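search this blog
go

I have been promising a post about the grippers since the spring, and since it rained all of Thursday and I had nothing else to do after supper, you are finally getting it. Put the kettle on, because I tend to wander.

For anyone who came in by way of the bread posts, my day job is at a small shop called Imrie, where I look after the hand-held grippers that our demonstrators carry. They pick things up and put things down, over and over, and the recordings go off to teach a robot arm to do the same. I don't do the recording, or hardly ever. I am the person with the little screwdrivers. If a finger squeaks, or closes crooked, or the picture from the camera has gone milky, it comes to my bench with a strip of tape on it and a word or two in marker. "Grabby" was last week's. I knew exactly what was meant, too!

We have two sets of these tools. The older ones are from Tranden, and they are heavy and rattly and I love them the way you love an old truck. The newer ones we call the Zellents, after the company that makes them, and they are lighter and quieter and a good deal fussier about being looked after. Most of what follows is about the Zellents. The Trandens will run with crumbs in them.

The day starts at the bench before anybody else is in, which suits me. I take each gripper off its hook and just work it open and shut a few times with my eyes closed. I know how that sounds. But your hand will tell you about a dry slide long before you can see anything wrong, and a good one has a smooth, slightly heavy feel all the way through, like a nice kitchen drawer. If there is a catch partway, I stop right there and look for lint. It is nearly always lint. I keep a soft brush for it, one of those makeup brushes from the drugstore, and I have been through a fair number of them by now.

After that I look at the pads. On ours they are soft and a bit sticky when they're new, and they lose the stickiness little by little, so slowly that the people using them just start squeezing harder and don't notice they're doing it. That is bad for the recordings and bad for their wrists. I used to swap pads whenever somebody complained, and then I started keeping a card for each gripper and making a pencil mark for every session, and what I found was that they go off at roughly 1,000 grabs. So now I change them on the card and not on the complaint, and the complaints have mostly dried up. The old pads go in a coffee can. I don't know why I save them. I have done a couple of drawer knobs at home with them and they're wonderful.

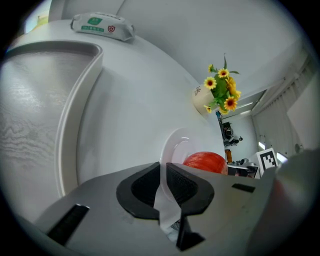
Pads are the thing I get asked about most, so let me go on about them a while longer. Hard objects are forgiving. You can hand a demonstrator a plate or a piece of fruit, and a pad that is halfway worn out will still get hold of it well enough. Thin, floppy things will show you every fault you have, and that is why I like a crumpled white sheet pinched between the two black pads, like this one, as my last check before a gripper goes out. Paper or tissue, I use whichever box is nearer. What I want to know is whether the pads meet evenly. If one sits a hair forward of the other, the sheet gets held at one corner and swings, and after a bit of waving around it works itself loose. If they meet square, it stays put until you let it go. So I pinch, I wave, I turn the whole thing over, and then I give the sheet a gentle tug with my other hand. It takes less time to do than it took me to type.

Fixing a crooked pad is easy once you have done it badly a few times. There are two small screws behind each finger. You loosen both, close the gripper gently onto a flat piece of stock (I use a steel ruler), let the pads settle against it, and snug the screws up a little at a time, going back and forth between them. The mistake I made for the first month was doing one screw all the way and then the other. It pulls the pad over as it tightens, and you end up exactly as crooked as you began, only in the other direction. I would then take it all apart again and mutter. My neighbor at the next bench could tell which step I was on by the muttering.

Cleaning is its own subject. I wipe the pads down at lunch and again at the end of the day with a barely damp cloth and let them air dry. No alcohol on the pads, ever! It makes them feel terrific for an hour and then they go hard and shiny, and I ruined eight of them finding that out. The body of the tool you can wipe with nearly anything. The lens gets its own cloth, which lives in its own bag, and I am a bear about that cloth. One smear of hand cream on the lens and you have an afternoon of recordings that look like they were made in a steam room.

The lens on ours is very wide, by the way, so it takes in the whole table and half the room besides, and a speck that you would never see on an ordinary camera can sit there as a soft gray blob all day long. I check it by pointing the gripper at a blank wall and looking at the preview screen. Blobs show up right away against a plain wall. I used to check it against the window and fooled myself for weeks.

Then there is the marker board, the one with the big blocky black-and-white pattern, which we use to get everything lined up before a session. I am not the one who does the math, thank goodness, but I am the one who keeps the board flat and clean, and I have come to have opinions about it. Store it standing up and straight, not leaning for weeks on end against something warm. We had one bow on us over the winter, just slightly, and the numbers came out wrong in a way that had me taking perfectly good grippers apart for two days. It was the board the whole time. I lay the ruler across ours every Monday now – it's the same steel ruler, it does everything – and look for daylight underneath.

Somebody wrote in to ask what a setup like this costs to keep running, and I can only speak for our bench. The pads are the main thing. I put in an order for 200 at a time, because the shipping is the same as for 20 and I hate running low, and that lasts us a good long stretch. Screws I buy by the little bag. The brushes, the cloths, and the tape I pick up along with my groceries and turn in the receipts, to the mild despair of the person who handles our receipts. The one real expense this year was a new slide for the oldest Zellent, and even there I put it off longer than I should have by packing it with the good grease from the Tillon kit.

I should say a word for that grease, come to think of it. It is a thin, clear stuff that comes in a tube with a needle tip, and you want the tiniest bit, a dot on each rail, and then work the fingers back and forth and wipe off whatever comes out the ends. Too much is worse than none. It creeps up onto the pads overnight and then in the morning your nice sheet of tissue slides straight out onto the table, and you stand there wondering what you did to deserve it. If that happens, take the pads off, wash them in dish soap and cool water, and start over.

What I haven't solved is the squeak on number four. It only does it on closing, and only after it has been in use for an hour or so, and never once on my bench. I have changed the slide, the screws, and both pads. I have listened to it with a length of hose held up to my ear, and that got me some looks. If any of you have had one of these with a squeak that comes on late in the day, please leave me a note, I would be so grateful, and I'll write up whatever cures it. In the meantime it's on the hook with its tape on, and I'm taking it home for the weekend with a tube of grease and a box of tissues.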